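The Folding Pages, Part 4: Black Cloth, Butterfly Bed

Our learning system would like to know how people fold things. It has read a great deal about folding, and its opinion of a sleeve is still that it must be some kind of weather. So we are gathering examples by hand, with hand-held grippers, in ordinary bedrooms, one fold at a time.

The target for the Kukthorpe set is 205 usable examples. Vasanthi Naidu wrote that number on the whiteboard in December, and Tyson Landry has been rubbing out the last digit ever since to see how it feels. A usable example has a start, a fold, an end and no swearing, though Mawar Simanjuntak, who does the checking at Diltgate, has become flexible on the fourth point.

Black fabric is what the system asked for, in its way. It scored well on the striped towels from Lerico and then went to pieces over anything dark. A busy bedspread under a plain cloth gives it an edge to find. It also gives it butterflies to find, and for one whole training run it was very keen on those.

Click any picture for the large version. 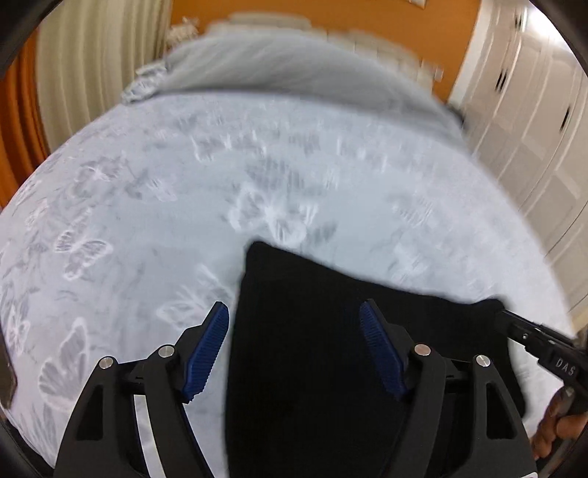
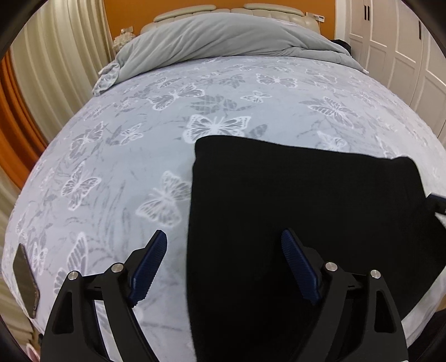
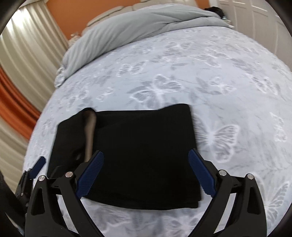

All three: gripper, black cloth, butterfly bedspread. Kukthorpe set.

Su-chen Lu does the labeling, which means deciding to the nearest moment when a grasp begins. She and Sudheer Lobo have disagreed on this for 9 examples running. Sudheer says it begins when the pads touch the cloth. Su-chen says it begins when you mean it – and she has the password to the labeling tool, so for now it begins when you mean it.

Clips that fail the check go into a folder called Alva, after the first version of the model, which failed everything. There are 40 in there at the moment. Most are my folds. I have been folding my own laundry for years without a reviewer and had formed a generous view of my talent.

Next up: fitted sheets. Tyson has asked to be on leave.

Back to Part 3: Striped Towels
All galleries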